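Setareh Karimi
Sat 1 May

Okay, a long one, so get your tea. I've been promising a thread on the block drawer (well, it used to be a drawer, now it's a drawer and two shoeboxes) and how we went from blocks under every couch cushion to something I can live with.

First, the history. My aunt left us a bag of odd cubes when she moved to Dresthorpe, and I added more from yard sales every summer. Nothing matches. Some have pictures on the sides, some are plain, and a couple have been chewed by a dog we no longer have.

I used to want a proper set. I had one picked out and everything, all the same size, in a nice box with a sliding lid. Then November came, the car needed work, and the nice box stayed at the store. I'm so glad now, because a mixed bag makes you think harder about what goes on top of what.

The biggest change was giving blocks their own table. On the rug, somebody's knee is always in the middle of town. On the dining table you have to clear everything before supper, and there are tears (sometimes mine).

What you want is round, plain and pale. Round so there's no corner to catch a hip on, and pale so the colors really sing. A little pink cube on a patterned tablecloth just vanishes, but put it on plain white and you can spot it from the hallway!

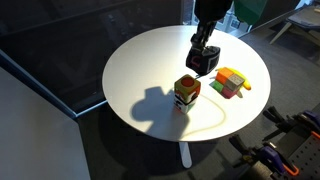
The other thing about a small table is that it keeps the building small, and I mean that kindly. You get one tower and one little huddle of cubes next to it, and that's a whole afternoon. Give my nephew the entire floor and he'll spread out every block we own and then wander off to look for crackers.

A word on pedestal tables, as my cousin asked. Yes, they can wobble. Ours did until I folded a piece of cardboard under one side of the base. Put your hand flat on the top and lean a little before you buy - if it tips toward you, leave it at the store.

Now, towers. Busy patterned blocks go at the bottom in our house and the plain bright ones go up top. There's no engineering in that, I just like how it looks, with all the fuss down low and a good clear color to finish. My sister does it the other way around and we've agreed not to discuss it.

For the little ones I'd start with four cubes, all different colors, pushed up close together. Orange, green, pink, gray, whatever you have. Two down, two up. It's low, it doesn't fall far, and they can take it apart and put it back again as many times as they please.

Putting away: one shoebox for plain, one for printed, and the drawer for anything I can't decide about. I tried sorting by color for a while and gave it up. What do you do with a cube that's yellowish on one side and orange on the other? I stood there holding it for far too long.

Cleaning is a damp cloth and a bit of dish soap, then out on a towel by the window overnight. Please don't soak the ones with paper glued on. I lost a very sweet duck that way.

If anyone near Dresthorpe has odd cubes they don't want, any size, any color, send me a message. I'll come and get them, and I'll bring banana bread.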